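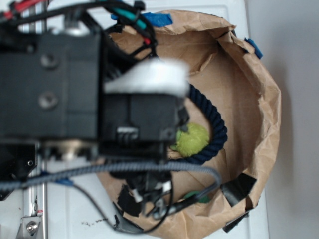
The Tendham Rope Ring is a tug and carry toy for medium and large dogs, sold by itself or with a fuzzy ball as the Tendham Ring and Ball. It has no handle and no knots hanging off it, so a dog can pick it up at any point and so can you. The color is dark navy. With the ball tucked inside the curve of the rope, the two fit together in an opened paper bag with the rim folded out, and a lot of our customers end up keeping them that way by the back door. The bag gets creased, you fold the sides down again, and when it tears you use another one.

## What you get

**Rope Ring:** one braided ring, dark navy.

**Ring and Ball:** the same ring plus one yellow-green tennis-style ball.

Both versions come with a printed care card. The card has the same information as the care section further down this page, so don't worry if you throw it out.

## Price and item numbers

| Item | Number | Price |
|---|---|---|
| Rope Ring, navy | TR-400 | $14 |
| Ring and Ball, navy | TR-2000 | $18 |
| Replacement ball | TR-20 | $5 |

The replacement ball is the same one that comes in the set. Please order by item number if you call or email. We carry other toys with "ring" in the name, and the Tirik Ring is a hard chew with a different purpose.

## Which dogs it suits

We recommend the Rope Ring for dogs over 20 pounds. Smaller dogs can drag it around and many of them like to, but the rope is thick for a small mouth and they tend to give up on tugging. For a small dog, look at the Bruvow Short Tug.

It is a good choice for dogs that like to hold something while they walk around the house. Retrievers and spaniels take to it quickly. It also works for two dogs playing together, as each can get hold of a different side. Stay with them while they do.

It is a poor choice for a dog that lies down and takes rope apart. If your dog has shredded other rope toys, it will shred this one too, and swallowed strands can cause serious trouble in the gut. Get a solid rubber toy for that dog.

The ball is for throwing and fetching. It should be put away when the game is over. The fuzzy cover wears on teeth if a dog chews it for long periods, and a strong chewer can split a ball. Any ball that can slip to the back of the mouth is too small for the dog, and that goes for balls from every maker. If you have a very large dog, buy the ring alone.

## Using it

For tug, hold the ring on one side with your palm facing down and keep it low. Pull from side to side, gently, and let the dog do most of the work. Do not lift the dog off its front feet. Puppies that are still losing teeth should only have very light tugging, if any.

For fetch with the ring, throw it flat. It lands on its side and stays close to where it landed, which makes it handy in a small yard. The ball goes farther and bounces, so save it for the park or a long hallway.

You can also play a simple finding game with the set:

1. Open a large paper bag and fold the sides down until it forms a bowl.
2. Put the ring in first.
3. Place the ball inside the ring.
4. Let the dog see you set it on the floor, then tell it to go ahead.

Most dogs take the ball first. After a few rounds you can leave the sides of the bag a little higher, or put the ball under the ring. Cut off any handles before you start and pick up the bag when you are done. If the dog would sooner eat the bag than look inside it, use a shallow box or skip the game.

## Care

Shake the ring out after outdoor play and pull off any grass and burrs. When it needs washing:

- Soak it in a bucket of warm water with a small amount of unscented dish soap.
- Squeeze it along its full length and change the water when it turns cloudy.
- Rinse until there are no more suds.
- Press out the water with an old towel and hang it somewhere with moving air.

Drying takes a day or more, depending on the weather. The inside of the rope dries last, so press it with your fingers before you put it away. Don't store a damp ring in a bag or a closed bin. We don't recommend bleach or fabric softener. Dark rope may give up a little color in the first wash, and you should keep it away from pale towels and carpet until it has dried.

Rinse the ball under the tap and let it dry in the open. Sand and grit stuck in the cover are rough on teeth, so rinse it after every trip to the beach.

## When to replace it

Look over the ring once a week if it gets regular use. A few short fuzzy ends are normal. Trim them close with scissors. Throw the ring out if you find any of these:

- a strand pulled loose that is longer than your finger
- a thin or flat spot
- a section where you can see into the middle of the rope
- a sour smell that is still there after washing

Replace the ball when the cover lifts, when it cracks, or when it stays dented after you squeeze it.

## Questions we get

**Does it float?**
For a short time. Once the rope takes on water it gets heavy and sinks. We don't sell it as a water toy.

**Do you have other colors?**
Navy is the only one in stock. We had a red ring through December and have no plans to bring it back.

**Can I freeze it for a teething puppy?**
We would use something else. A frozen ring is hard, it thaws into a puddle, and puppies at that age pull at loose ends.

**Can I buy the ball in a larger size?**
Tendham makes it in one size only.

**Is it safe to leave in the crate?**
No. Rope toys and fuzzy balls are both for times when someone is in the room.

## Shipping and returns

Orders go out from the Briggs warehouse on weekdays. The ring and ball ship together in one package. If you order the Ring and Ball along with a heavier item, the two may arrive separately.

Unused toys can be returned for a full refund. Used ones can't be resold, but if a ring comes apart early in normal play, send us a photo and the item number. We will either replace it or give you store credit. Damage from chewing is not covered.

Shelters, trainers and boarding kennels can order by the case. Write to Tipene Waaka at the Briggs order desk and say how many rings you need and whether you want the balls with them. Case orders of the ring are packed flat, and balls are boxed on their own.

Page last updated February 26, 2025.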